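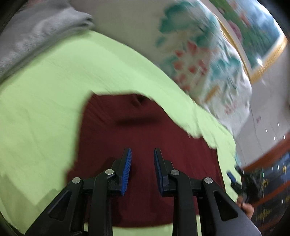
My grandmother made a bed the way other people parked a lorry, with a lot of walking round it and a certain amount of shouting. Once it was made you did not put anything on it. Coats went on hooks, cats went on the floor, and a visitor who sat down on the counterpane was not asked back.

I have a green sheet and no such standards. In my house the bed is where clothes wait to be dealt with. It is the largest flat surface I own, it is at a decent height for the back, and it comes with a deadline, as sooner or later I shall want to lie on it. A dining table has no deadline. I have known a pile of ironing to live on ours from the first week of March until the clocks changed.
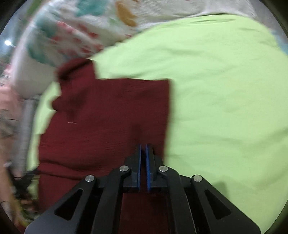

Vol. 14, p. 286

Take anything with a crinkle in it. Maroon, in my case, and all the worse on lime green, where every crooked edge shows up like a bad haircut. Senad Grgić, whose column on linen cupboards ran to 1466 words and felt longer, holds that all cloth wants to be folded in thirds. Crinkled cloth wants no such thing. You square up one edge, the other rolls over into a lump, and you smooth the lump and lose the square. Ironing it would be vandalism.

I once paid for a Cavitz folding board, which promised 400 shirts an hour or some such nonsense. It now props up a tomato plant.

So I fold it badly, on the bed, and put it in the drawer with the lump facing down. My grandmother would have refolded it. She would also have wanted to know who'd been at her sheets.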